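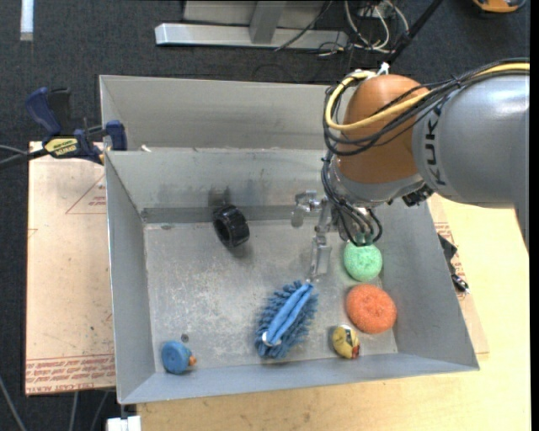
Section 3. Loading the Trail and Lodging Pack

The Horneo trip planner ships with no regional data. You add it yourself, one pack at a time, and you should check what you get. The packs are put together from visitor bureau lists, and those lists are written by people who want you to come.

Before you start
You need a charged unit, the short cable, and a wireless connection that stays up for 29 minutes. The box says less. The box was printed before the lodging listings were added.

1. Hold the side key until the start screen shows.
2. Choose Regions, then Add Pack.
3. Pick Polum Valley from the list. Skip "Polum Valley Plus." It holds the same places with more ads.
4. Press Get and leave the unit alone until the bar fills. The time shown under the bar is a guess, and usually a poor one.
5. When asked to replace older entries, choose Keep Both. You can delete the old ones later, after you have compared them.
6. Restart the unit.

Note: A pack holds up to 3000 entries. Once it is full, new places are dropped without a warning. If a lodge you know is missing, look at the entry count before you blame the search.

Checking the entries
7. Open Ski Areas and select MacPherson. The base elevation should read 3000 feet. If it is blank, the pack did not load fully. Delete it and go back to step 2.
8. Open Lodging and sort by Last Confirmed. Treat anything without a September entry or later as unconfirmed, whatever its star rating says.
9. Open Covered Bridges. The Skallo bridge is listed as open all year. Call the town first. The listing has said that through at least one closed winter.

Caution: "Family friendly" and "scenic" are tags the businesses pick for themselves. The planner uses them to rank results. Turn this off under Settings, Ranking, Owner Tags.

Caution: Do not use drive times from the planner on mountain roads in snow. They assume dry pavement and the posted speed.
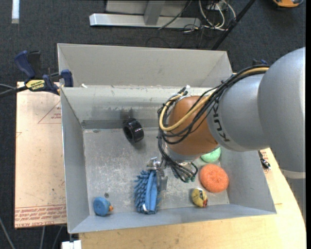 Fig. 2. Gripper over a blue bristled brush in the front bin.

Saving your route
10. Choose New Route and add your stops in order. The Optimize button tends to move lunch to a place that paid for its listing, so compare the stops before and after you press it.
11. Save the route to the unit as well as to your account. Account storage needs a signal, and the valley has long stretches without one.

Notes on this section were supplied by Higinio Ponce. The lodging checks are by Wenceslao Barajas. Report wrong listings through Help, Corrections, and keep a copy of what you send.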